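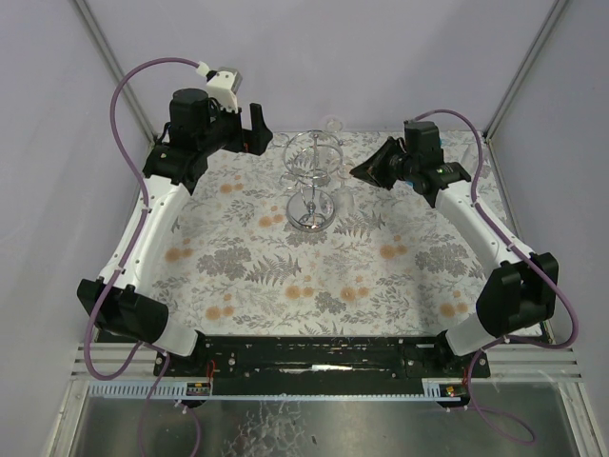
Sreekumar Amin asked whether the Kesent two-arm cell can be kept running by one person with an ordinary set of hex keys, and whether the purple cables need to come off each time the arms are serviced. Yes to the first, you'll be glad to hear, and no to the second, and since we get asked both quite often we've put our whole care routine on this page.

The Kesent is supplied with both arms already bolted to the black rail, so setting it up is mostly a matter of finding a level floor and having a friend to help you lift (please do have a friend, it's heavier than it looks!). The rail measures 1,810 mm from end to end. Go along the bolts once before you switch on, then again after your first 40 hours of running, as everything beds in a little and the elbow joints will feel all the better for it.

Cables come next. Leave each one a good generous loop above the gripper, enough for the wrist to turn fully both ways, and then let it follow the outside of the arm down to the comb guide. If you hear a soft ticking when the arm reaches back, a cable is catching on the elbow, and you only need to ease a bit more slack up from the base.

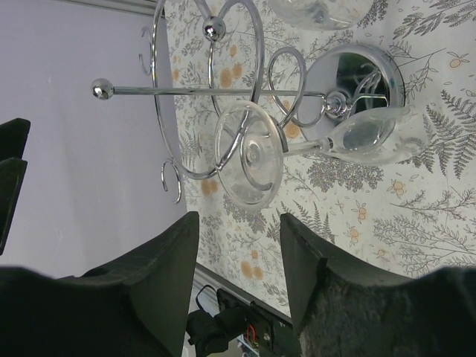
The pads inside the fingers are what wear first, particularly if you handle a lot of glassware as we do here at Utgate. Wipe them with a barely damp cloth at the end of the day and leave them to dry with the fingers open. When a pad has gone smooth it's ready to be changed, and the Horrocks pad set has five pairs in it, which keeps most of our customers going for a good long while. Peel the old one slowly, clean off the glue and press the new one down from the middle outwards.

After new pads, always run the closing check in the Tornora software before you let the arms near anything you're fond of. Start with a plastic cup, then move on to glass with the grip turned right down and bring it up a little at a time.
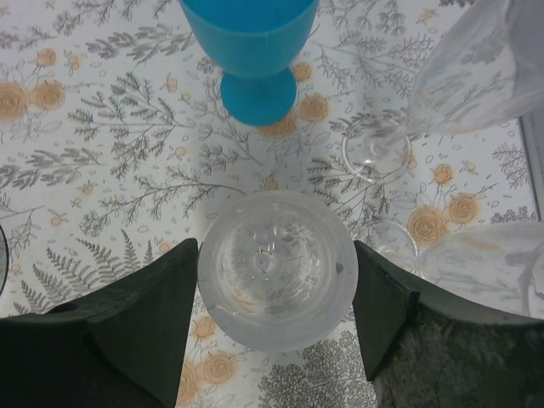
Kesent Care Notes, Issue 5, p. 40

Wrist cameras want a dry lens cloth and nothing else, please, as sprays creep in round the edge and leave a haze that's a terrible nuisance to shift. Repeat the camera alignment whenever a finger has been off, even if you're quite sure it went back exactly where it was.

Spare pads, cable clips and comb guides are all kept on the shelf at Utgate and we're always happy to talk you through fitting them.

1,934 shares
5 comments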